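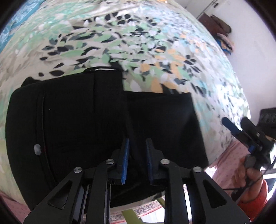
Arkdale Textile Reuse Service
29/06/2021

1/ The summer collection of household linen and clothing opens across Arkdale and Drollmont this month and runs until the end of August. The following posts set out what residents may donate and how items should be prepared.

2/ We accept bed sheets, duvet covers, pillowcases, towels, curtains and all adult and children's clothing. Items may be patterned or plain. Faded fabric is acceptable. Small holes are acceptable in cotton sheets, which can be cut down for other uses.

3/ We are unable to accept duvets, pillows, mattress toppers, carpets or anything marked by paint or oil. These should be taken to the household waste site on Kapoor Road.

4/ All items must be washed and fully dry. Damp fabric spoils the rest of the bag, and last year 80 bags had to be turned away at the sorting room for this reason.

5/ Please fold garments and tie bags at the neck. Shoes go in a separate bag, in pairs, with the laces knotted together. Coat hangers should be kept at home.

6/ Residents are asked to check pockets before donating. Keys and bank cards found during sorting are held at the Arkdale office for 12 weeks. To claim an item, please write to Genalyn Sebastian at the front desk and describe it in full.

7/ Donations from last summer's collection were received from 825 households. In total, 1,262 bags were passed on to local charities, schools and the night shelter in Drollmont. We thank everyone who took part.

8/ Single sheets and fitted cot sheets are in short supply. Double and king-size sheets are welcome, although the shelter has limited space to store them. Dark clothing in larger sizes is also requested, particularly trousers and plain jumpers suitable for job interviews.

9/ A home pick-up can be arranged for residents who are unable to travel. Requests are handled by Timo Engelhardt's team and should be made at least five working days ahead. Bags must be left inside the front gate and labelled with the house number.

10/ Schools and employers wishing to host a collection point should contact Yi-an Koo. A host site needs a dry indoor space and one named person to hold the key.

11/ The Skerkenus Hall collection point is closed for roof repairs. The nearest alternative is the library car park in Drollmont, which has level access from the street.

12/ Replies to this account are read during office hours. Questions about a missed pick-up should be sent by direct message, with the postcode and the date agreed.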